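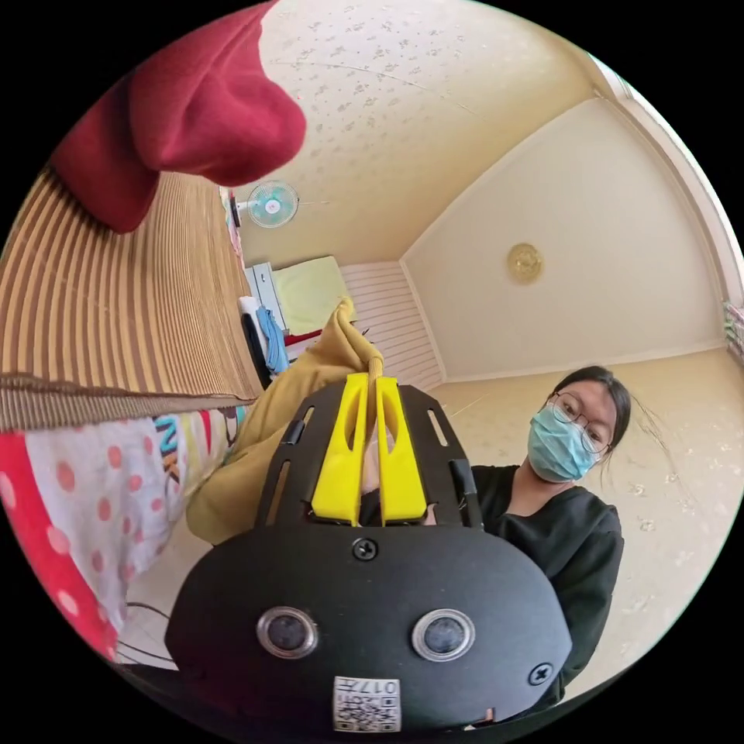 I stopped renting the storage unit in February. I'd had it for 6 years, and in that time I visited it maybe once every few months, usually to put something in and almost never to take something out.

The unit was at a place called Drostent, out past the rail yard in Tamden. It was one of the small ones, no window, a roll-up door that stuck halfway. When I signed up I was between apartments and needed somewhere for a bed frame and some boxes. The plan was two months. Then I moved into a place with less closet space than I'd hoped for, and the two months kept going.

What got me to deal with it was a letter saying the rent was going up by 8 dollars a month. That isn't a lot of money. But I sat down with my bank statements to see what I'd been paying, and I didn't like the number. Over the last stretch alone I had spent more than 2,000 dollars to keep things I couldn't list from memory. I tried. I got as far as the bed frame, a box of college books, the good suitcase and a floor lamp. The suitcase turned out to be in my hall closet.

I gave myself a weekend and it took three. The first one I mostly opened boxes and read things. I don't recommend this. I found every phone bill from 2 apartments ago, a folder of recipes torn out of magazines, and letters from people I still talk to. I sat on the concrete with the door up and read for most of an afternoon, and went home with one bag of trash to show for it.

The second weekend I was stricter. I brought a marker and heavy bags and didn't read anything longer than a label. Paper went in one pile for shredding. The books went into the car. The used bookstore on Yeom Street took a few of them and gave me store credit, and the rest went to the library sale. The bed frame was missing its hardware. I have no memory of what I did with the bolts. I put it up online for free, said so in the listing, and a man with a pickup came for it the same evening.

The kitchen boxes were the hard ones. They had been my grandmother's, and I'd been telling myself I would use all of it when I had a bigger kitchen. I don't have a bigger kitchen and I'm not looking for one. I kept the mixing bowls and her rolling pin. My cousins wanted the plates. Everything else went to the thrift store on Jakel, in four trips, because my car is small.

The last weekend was sweeping, and getting the lock off, which had rusted enough that I needed oil and a lot of patience. The office wanted the unit empty by noon. I handed in the gate card at 11:40 and the woman at the desk asked if I wanted to keep my name on the list for the next opening. I said no.

A few people have asked if I miss any of it. So far I've wanted one thing back, a long extension cord, and I bought another one at the hardware store. The bowls get used most days. I still have one box in the bedroom, the letters, and I haven't decided where it goes. For now it's under the window with a plant on it.

The monthly payment goes to savings now. I set up the transfer for the same day the rent used to come out, so my checking account looks the way it always did.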